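Stallemmont group trains home robots to find doorways in simulation

A robotics group in Stallemmont has reported a navigation method that lets a mobile robot find its way out of a room it has no map of, using one color camera and no laser scanner. The method, named Kuzmenko, was trained entirely in simulated apartments and then run unchanged on a wheeled base at the group's test flat in Dremham.

The idea is simple to state. At each step the software guesses how much floor lies ahead in several directions, and it keeps a running score for every gap that might lead somewhere else. A change of flooring counts in favor of a gap. So does a pair of door jambs, even when the view is tilted.
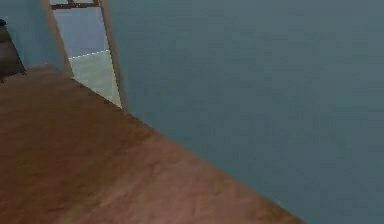 The scoring rule is the weak point, according to Flundmont, which builds its own indoor navigation software and was sent the results before release. Plenty of homes have the same floor from one end to the other, the company said, and a method that leans on a change of surface could do badly there. It asked for a second set of tests with matching floors.

The group says that work is planned for November. In the tests already finished, the robot was given 200 starts in simulated rooms, each with a limit of 60 seconds to cross into the next room. It managed 68 percent of them with the full method. With the floor cue switched off and everything else left the same, the figure fell by 16 points.

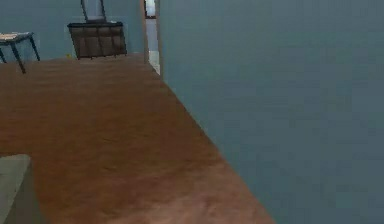 Most of the failures came from long walls close to the robot. When a wall takes up much of the view, the software has less floor to work with and tends to turn away too early, sometimes toward open ground that leads nowhere. A narrow opening at the far end of the room then has to compete with whatever stands near it, and a chair just to the left of a doorway, with thin legs and a tall dark frame rising above its back, can draw part of the score to itself. The group now holds each candidate gap for a few more steps before dropping it – a small change that slowed the robot slightly but cut the number of wrong turns.

Results from the Dremham flat are more limited. The robot left the starting room in most runs there, but the flat has only one layout and the lighting was kept steady throughout. Closed doors are outside the scope of the work, and so are stairs.

The group plans to release the simulated apartments along with the training code once the matching-floor tests are done. The trained model will follow separately – no date has been set for it.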